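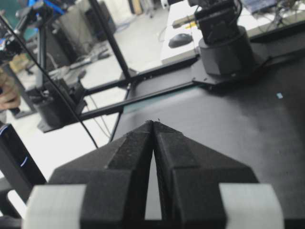 Black tabletop, Tinlow hall, room 2

Tinlow Hall: Monthly Inspection of Rooms and Exits, January
Nodness Building Services

Main entrance
Door opens fully from inside without key: OK
Door closer: FAIL. It shuts too fast and can catch the fingers of a child. Please adjust the speed screw.
Mat lies flat: OK

Corridor
Clear width: OK. At the narrowest place I measured 142 cm, beside the coat rack.
Emergency light: OK, stayed on for the whole test.
Exit sign: OK, but the cover is yellow and hard to read from the far end. I would like to change it before winter.

Room 2
Tables stable when pushed from the side: OK
Power points: one plate near the window is cracked. I put tape over it and wrote "do not use". Electrician was asked on Sunday evening, no answer yet.
Windows open and lock: OK, the left one is stiff.

Kitchen
Fire blanket on hook: OK
Extinguisher: the pressure is in the green part, but the tag is not punched. Mthembu did the last service and must say if the visit was made or only the tag was forgotten.
Hot water at the tap: too hot for the hand after a short time. Turn down the Prura heater and measure again.
Floor beside sink: the vinyl is lifting, same comment as last month.

Outside
Ramp rail: firm
Path light: not working
Gravel at the assembly point: very thin, roughly 300 kg more would be enough.

Still open from the last visit: job 316, the loose gutter above the bin area. Keep the bins away from there until it is fixed.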